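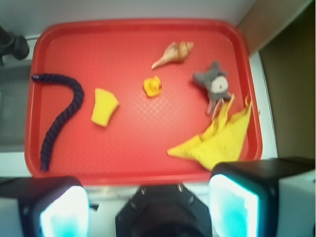 Dolan Reeve
Staff reviewer, preschool and play

Tromow Red Tray – quick review

Bought this for the toddler room at Clunness in April, used it pretty much every day since. Writing this up on my lunch, so short.

The good. Raised rim all the way round, corners are rounded, no sharp bits. Plastic. The floor has a little diamond texture and I like that more than I expected to. The kids run their fingers over it before they even pick anything up. Wipes clean, though crumbs do get down in the pattern. Old toothbrush sorts it.

Size is decent. My current touch-and-feel set is rope, sponge, rubber duck, spiral shell, gray plush mouse and a yellow mesh-type cloth. They all go in with space between them, but the cloth likes to creep over the rim. Bigger cloth, you'd want a bigger tray.

Color – the red is strong. Great behind the navy rope and the yellow stuff, everything stands out. For calm-down time I'd want something duller, and Tromow don't do one as far as I can see. The rim looks a bit darker than the floor where it curves up, doesn't bother me.

Not so good. Slides on a smooth table. A lot. There's no rubber on the underside, so one kid pulls the rope and the whole thing goes with it. I put shelf liner under ours and thats fixed it mostly. Also no handles, you carry it by the rim, fine for grown ups, less fine for a three year old with a seashell on board.

Paid 7 dollars at the Tiststead store, item 3538 on the shelf tag. Online they wanted 30 for a set and I didnt need a set.

No toys come with it, by the way. Just the tray. The listing is kind of vague on that.

Would buy again. Four stars, the fifth one is for the sliding.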